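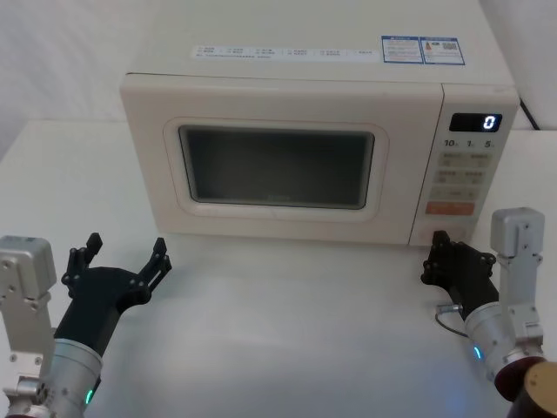
The microwave bench, two arms, one door to get open.

1/ We've been putting next year's equipment budget together for the two-arm bench. Posting the working here in case it helps another small lab. August 14, 2023 prices, before tax.

2/ The arms are paid for, so this is all the stuff that hangs off them. Grippers first. Ziltach quoted 1,734 a pair, with a lead time of 7 weeks. Ostier came in lower but wanted a separate controller for each arm, and that wiped out the saving.

3/ Spare fingers are their own line. We left them out in March and had to take the money from travel. Thongdee sells a set for 189. I've put down 6 sets for the year and I expect to use most of them — door work is hard on fingers.

4/ Cables and wrist connectors. Small money per item, but they go on the list by name now. "Sundries" got cut by half last time.
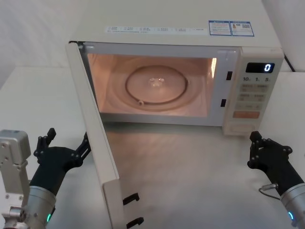

5/ Appliances. We want a second microwave of a different make, ideally one with a handle, so we aren't tuning everything to one door. Any high street model will do. Same for a toaster oven if there's anything left.

6/ Software. Tastura licence is per arm, not per bench. Read that bit of the quote twice. We're paying for two and skipping the support tier for now.

7/ Things I've pushed to the year after: a bigger table, a second bench, new wrist cameras. All nice to have. None of them gets a door open any sooner.

8/ Still undecided on a service contract for the arms. If you've paid for one, did you use it? Replies open. Finance wants the sheet by the end of the month.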